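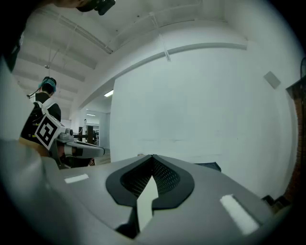 View from one hand-held gripper, with a second gripper and its marker cube at left.

Hand-held Demonstration: Frequently Asked Questions

Do I need the robot arm to record a task?
No. The operator carries the gripper and performs the task directly. Remote control of the arm is used only for tasks where contact force has to be checked on the real hardware. Those sessions are booked separately through the Arneck bench.

What is the marker cube for?
It carries a square black-and-white pattern used to locate the gripper during alignment. Keep the printed faces clean. Do not cover them with tape or labels, and do not swap cubes between grippers without repeating calibration.

Why does the picture look bent?
The lens is very wide. Straight beams and wall edges will curve, and the corners are black. Leave the files as recorded. Sternusus corrects the distortion on import, and corrected files are rejected at upload.

How many demonstrations does one task need?
The minimum is 20 accepted recordings per operator. The Tidstead set has 1,038 recordings, of which 408 were made by remote control.

Can two people record in the same room?
Yes. Each gripper must have its own session name. Another person in view does not invalidate a recording, but a hand over the fingers does.

Does a plain wall cause problems?
It can. Tracking relies on visible detail, and a large blank surface offers little of it. If tracking drops, turn slowly toward shelving, brickwork or ceiling structure and start the take again.

How fast should I move?
Slower than normal handling speed. Pause briefly before closing the fingers and again after opening them.

A take was rejected. Can I appeal?
Send the session name and take number to I-hsuan Chien. Rejected takes are kept until the end of October, then deleted.

Which software version is required?
Ratanaporn 12 or later. Earlier versions do not write the finger width to the log.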